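Removing and Refitting a Desktop Processor: Frequently Asked Questions

June
By Oana Nedelcu

These are the questions that reach the Grotdale bench most often when people take on an older desktop board themselves. The answers apply to sockets with a hinged metal load plate and a side lever. Other types differ, and the board manual takes precedence.

Do I have to take the board out of the case?

No. With the side panel off and the case lying flat there is normally enough room. Remove the cooler first, then any cable that crosses the socket area. Disconnect the mains lead before anything else and hold the power button in for a few seconds.

How does the lever work?

It is a plain spring wire. Press it down slightly, move it sideways until it clears its catch, then let it rise under control. The load plate stays where it is until the lever is fully up.

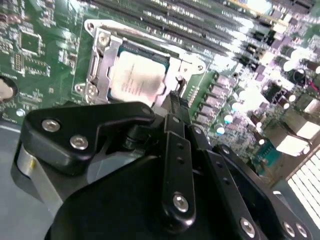

Leave the screws at the corners of the retention frame alone. They fix the socket hardware to the board and play no part in changing a chip.

Where may I hold the processor?

By two opposite edges only. Keep fingers and tools off the underside. A mark on the heat spreader is harmless and wipes off with isopropyl alcohol; grease on the contact side is far more trouble to shift.

Which way round does it go?

Look for the small triangle on one corner of the chip and match it to the mark on the socket. Many types also have notches in the edge of the substrate. Check both before lowering the chip. 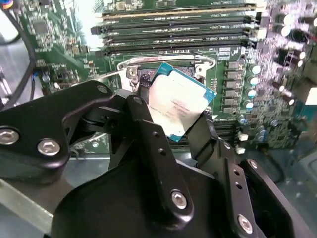 Lower it straight down, flat, and let go. It should settle under its own weight. If it rocks, lift it out and check the orientation again. Do not slide it about to find the position -- this is how contacts get bent.

How much force is normal?

None when placing the chip. Closing the lever does take a firm push, and a faint creak from the socket at that point is common.

Should the memory come out as well?

It can stay in. Take it out only if a module is in the way of your hand. Note which slot it came from, as some boards will not start with a single module in the wrong one.

What should I check before closing the load plate? 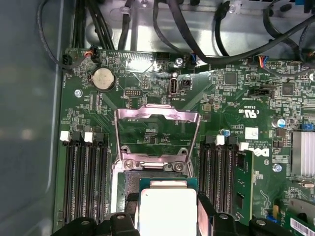 Look across the chip from the side, at eye level. All four edges should sit at the same height. Then bring the plate down, lower the lever and hook it under its catch.

Do I need fresh thermal paste?

Yes, every time the cooler has been lifted. Clean both surfaces and leave them for 2 minutes before applying more.

The machine now asks about the date and time. Is that a fault?

Usually it means the coin cell is flat. Replace it, enter setup and put the clock right.

Comments

Costel Stoica
Followed this on an old office tower. 15 minutes, most of it spent on dried paste. The creak still made me stop.

Bianca Roman
Could you add something on the cooler screws? Mine had seized and I was afraid of cracking the board.

Oana Nedelcu
Bianca -- loosen them in diagonal pairs, half a turn at a time. Running the machine for a while beforehand softens the paste and makes the cooler easier to lift.

Radu Roman
The flat coin cell was my problem too. Clock fine since I changed it.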